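Chapter 3
Small Parts Up Close

Before you start: read pages 142 to 50 of the workbook backwards if you must, but read them. Bring a pencil.

Most of us look at a thing and name it. Pipe. Clip. Bracket. Then stop looking. This chapter is about the bit after the name. Edges, ridges, little openings, where a shiny surface catches the light and where a dull one doesnt.

Annelore Sauerland taught drawing at Clunden for years and started every February class the same way. One part on a pale table. No talking. Draw the outline, then the gaps, then the shine. Her students grumbled. Their notebooks got better, roughly by week 3.

What you'll cover:
Ribbed and smooth surfaces, and how to shade each
Grey on black (harder than it sounds)
Repeated shapes in a row
Words for colour and finish: matte, glossy, dull, bright

Key words: lobe, groove, crest, flare, tab. Look them up now, not the night before.

Warm-up. Pick any household part with ridges. A hose, a jar lid, whatever. Five minutes, outline only. Then swap with your neighbor and label thier drawing using the key words. Keep both, you'll need them for the Pawlak exercise. 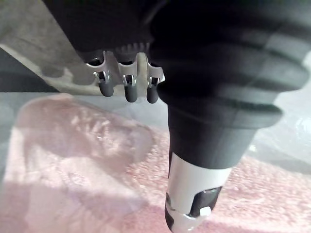 Fig. 3.1 Broad black ridges, silver brackets and a glossy white tip.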